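May, mid-afternoon, bench notes

Cups and coasters again! The Clesason box came in before lunch, so I cleared the white table and spent a happy couple of hours fussing over which cup goes on which coaster. I know it sounds silly, but we want one setup for the whole Jinby tasting set, and I'd like to stop rearranging it every time somebody makes tea.

The little steel one with the wire handle is my favorite by a mile. It holds 100 ml to the brim (filled it from the syringe, 2 tries, same answer) and it weighs 59 g empty. The handle is thin, so I'd keep it up for carrying and not trust it with anything heavier than water. The MacPherson cup is bigger and duller and I keep knocking it over - back in the drawer for now.

Red ring coaster wins over the cork. It's easy to find on a white top, and the cork sheds crumbs all over the place. Polished steel shows every thumbprint, by the way, so please use the soft cloth from the Justgate bag and not the blue paper stuff!

Steel cup on the red ring, handle up:

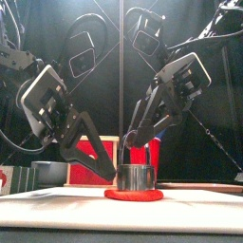

Still to do

Weigh the rest of the coasters. Ask for spare cloths. Find the lid for the MacPherson cup - I had it this morning, I swear. Tea mugs stay on the other bench, please.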